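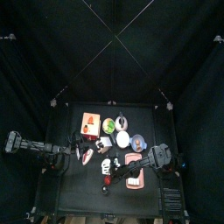
Fig. 1. Cell B, both arms over the kitchen set.

Plilmont Robotics Club - pre-run checklist, February

1. Corner fittings and upper brackets tight. OK
2. Table clamps, front left and front right. OK. Re-torque after every 3 sessions.
3. Left arm cables. COMMENT: too much slack toward the front of the table. Tie back before the next run.
4. E-stop reachable from both operator seats. OK
5. Supply fuse, Halex 500 mA. OK
6. Speed limit set in Lakano controller. COMMENT: found at 800, reset to 382. 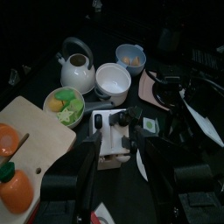
Fig. 2. Gripper at the toy toaster, second arm at right.

7. Finger clearance at toaster. COMMENT: tight - approach from higher up.
8. Cable over pink plate. FAIL. Reroute and recheck.
9. Props match Iglesias task sheet. Not checked, sheet missing from binder.

Result: hold. Items 3, 8 and 9 open.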